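Zedilholm to Cut Permit Fees for Small Workshops

The town of Zedilholm will lower the yearly permit fee for small workshops from 200 to 80, the town office said in a notice posted in June 2024. The new rate applies to businesses that rent less than 2,000 square feet and employ no more than seven people.

Owners who have already paid the full fee will get a credit toward next year's bill. They do not need to apply for it. New tenants can ask for the lower rate when they sign a lease, either at the town office or at the front desk of the Clavby building on the old rail yard.

"We had units standing empty while people were working out of their garages," said Charmaine Shezi, who runs the town's business office. "The fee was one of the first things they brought up."

The Clavby building was split into rental units after the Tudari furniture company moved out. Tenants now include a bicycle repair shop, two print shops and a bakery that sells mostly to schools. Gerrit Mnguni, who manages the leases, said he had taken more calls in the past month than in all of last winter.
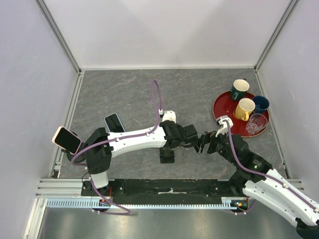

A robot arm mounted beside a gray marbled work surface.

Not everyone is pleased with the change. Lesego Mkhize, who rents a large unit for her upholstery business, said the size limit leaves out shops like hers that need floor space but have only a few workers.

"I have four people and a lot of sofas," Mkhize said. "I pay the same as a place with 30 employees."

Shezi said the town would look at the limit again in November, when it has figures on how many businesses signed up. Any further change would have to go through a public hearing.

The town expects to make up part of the lost income from parking charges on Wan Street, which were raised in the spring. Manon Fortin, who owns a café there, said she supports help for workshops but wants to see the parking money listed separately in the budget.

Forms for the lower rate are available at the town office — the online version will follow later this summer. Permits issued under the old rate stay valid until they run out.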